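Skistgate Library Stretches Its Saturday Hours

Readers in Skistgate who have been hoping for a longer, lazier Saturday among the shelves are getting their wish, and from September the town library will stay open until 7 in the evening. Branch manager Akinyi Masanja says the requests had been piling up on her desk for ages, and she is tickled to be able to say yes at last.

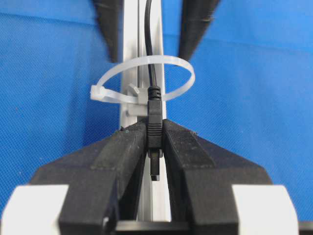 Will borrowers need a new card for the later hours?

The card you already carry will work just fine, and so will the old paper ones, if yours is still holding together.

Story time stays put at 9 in the morning, with Wafula Chege back in the big armchair (he has promised more dragons this fall, and the children will hold him to it).

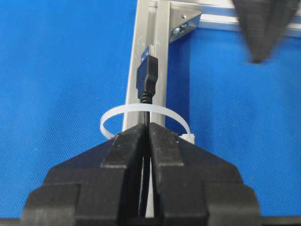 The evening stretch is meant for quieter things, like homework, newspapers and the local history shelf, which has grown to 273 titles thanks to a generous gift from the family of Peninah Rugemalira.

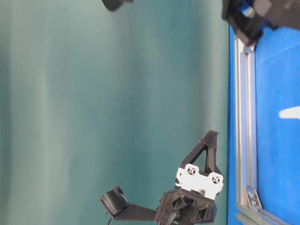
Book Sale in the Side Hall

The fall sale opens the same weekend, with around 2000 used books looking for new homes. Awuor Kashindye has been sorting mysteries from cookbooks all summer long,

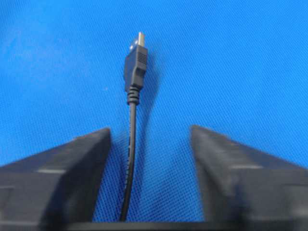
and she would dearly love a few more sturdy boxes if you have any in the garage. Drop them at the front desk whenever the doors are open.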